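Grip loss (robotics)

Print this article | E-mail this article

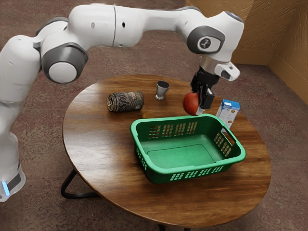
What is grip loss? It is the unplanned release or slipping of an object that a robot is holding, at any point between the moment the fingers close and the moment the object is meant to be let go.

Grip loss is one of the most common faults in pick-and-place work. It is usually separated from a missed grasp, in which the fingers close without ever taking hold, and from a placement error, in which the object is released on purpose but in the wrong spot. The three are easy to confuse in a written log, and older fault records often list them all as "drop."

Causes

Most cases come from too little force at the fingers. Round, smooth items such as tomatoes and apples touch a flat finger over a very small area, and a force that holds a carton may let a fruit roll out sideways. Raising the force is not always possible, as soft produce bruises or splits. Worn finger pads, dust, moisture and a grasp taken above or below the widest part of the object all make slipping more likely.

A second group of cases comes from motion. An arm that starts or stops sharply loads the grip in a direction it was not set for. Contact is a related cause: an object carried too low can strike the rim of a basket or bin on the way in and be pushed out of the fingers.

The remaining cases are faults in control. These include loss of air or electrical power to the gripper, a release command sent early, and a finger position sensor that reports a closed grip when the fingers are partly open.

The Musness fault

The fault at the Musness packing site is often used in training courses. The site ran a two-finger arm that moved loose fruit from a sorting table into plastic baskets. In November the arm began to drop fruit just short of the basket, and the operators first blamed the finger pads, which were replaced twice.

Melina Lambrakis, the controls engineer on the line, compared the gripper log with the arm log and found that the release command was being sent 419 milliseconds before the arm reached its final position. A software update had changed the release trigger from "arm stopped" to "arm slowing." At low speed the difference did not show. At the higher speed used on the late shift the fruit left the fingers before it was over the basket.

The test was repeated in simulation by Tươi Hồ at Brernus, using a run of 800 transfers with both triggers. The early trigger produced the same pattern of drops, with most of the fruit landing on or outside the near rim. The old trigger was restored and the site added a check that the arm had been still for 12 milliseconds before opening.

Safety

A dropped tomato is a cleaning problem. A dropped metal part or glass container can injure a person or jam other equipment, and the usual rule is that no one reaches under a loaded gripper. Grippers used for heavier loads are often built to stay closed when power is lost. This prevents one hazard but creates another, as a trapped hand can't be freed by cutting power, so a manual release is needed within reach.

After a drop, the arm should be stopped before the object is picked up by hand. Several recorded injuries happened during this step, when the arm went on to its next cycle while a worker was reaching in.

Detection

Simple systems watch finger width. If the fingers close past the expected size of the object, the object is assumed lost. Others use motor current, a camera or a scale under the basket. Width sensing is cheap but misses partial slips.

See also: Missed grasp; Kapoor release test; Celico pad

Last updated: 2020-07-19

Contact us | Copyright notice | Back to top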